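Section 4. Starting a recording session in Clakov

This section covers starting the Clakov capture software, setting the room origin, pairing the two hand-held grippers and checking that tracking is good enough to record. It assumes that you have finished Section 3 (charging, cabling and network) and that the Vallbridge base software is installed on the host computer.

4.1 Before you start

Clear a walking path through the work area. Loop spare cable back toward the power strip and keep it off the route the operator will walk.

CAUTION: Cables on a hard floor are a trip hazard for an operator wearing a headset. The headset narrows the view downward. Keep a second person nearby during the first session in any new room.

4.2 Starting the software

1. Turn on the host computer and log in with the capture account.
2. Open Clakov Session. The status bar at the bottom shows gray until a device is found.
3. Turn on the head camera, then the left gripper, then the right gripper. Wait for each one to appear in the device list before turning on the next.
4. Choose New Session and type a session name. Names may use letters, numbers and hyphens. Do not use spaces. The export tool in Section 7 will reject them.
5. Under Profile, select Villalba for two-handed work or Droltau for one-handed work. The profile sets the filter and the gripper limits.

Note: If you change the profile after pairing, you have to pair again.

4.3 Setting the room origin

1. Stand a printed marker upright where the head camera can see it from the work area. It must not move once the origin is set.
2. Open Tracking > Origin and click Find Marker.
3. Stand still and face the marker until the countdown ends.
4. Click Accept. The map view redraws with the marker at zero.

Shiny floors and glass doors can give the map false points. If the map view shows a second floor below the real one, open Tracking > Filter and turn on Reject Reflections. Bright windows are less of a problem, but lower the blinds if the origin drifts when the operator turns.

4.4 Pairing the grippers

1. Hold both grippers in front of you with the marker cubes facing up. Keep your sleeves clear of the cubes.
2. Click Pair Both. The software looks for each cube in the head camera view and matches it to a gripper serial number.
3. Open and close the left gripper fully, 2 times. Do the same with the right.
4. Check that the left and right bars in the Jaw panel move with the correct hand. If they are swapped, click Swap Sides. 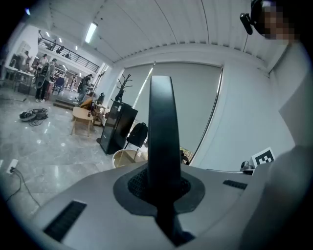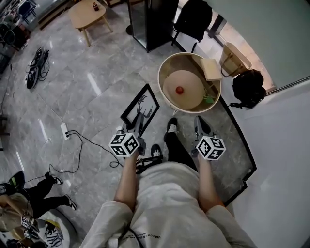 5. Walk slowly through the work area, moving both hands through the space where the task will be done.
6. Watch the Coverage figure. It counts the map points held in view and should stay over 900. If it drops, walk the area again more slowly.

Note: A hand held behind the body or under a table is lost to the head camera. The software fills short gaps from the motion sensors in the gripper – longer gaps are marked red on the timeline and are left out of the export.

4.5 Recording

1. Return to the start position and let both hands hang still.
2. Click Record. A single tone means recording has begun.
3. Carry out the task at a normal pace.
4. Return to the start position and click Stop.
5. Mark the take Keep, Retry or Discard. Add a short note if something unusual happened, such as a dropped object or a person crossing the work area.

Stop after 13 takes and repeat the origin check in 4.3. If the origin has moved, the software offers to correct the earlier takes. Accept the correction only if the printed marker has stayed in place.

4.6 Common messages

Cube not found: The cube is covered or turned away. Turn the wrist until at least one printed face points at the head camera.

Clock mismatch: One device started late. Turn off both grippers and repeat 4.2 from step 3.

Error 11: The session folder is full or read-only. Choose another folder under File > Storage. Takes already marked Keep are not affected.

Map too thin: The room has large plain surfaces. Put a few patterned items along the wall and walk the area again.

Section revised 16 September 2026 by Wenceslao Valdebenito. Export and file formats are covered in Section 7.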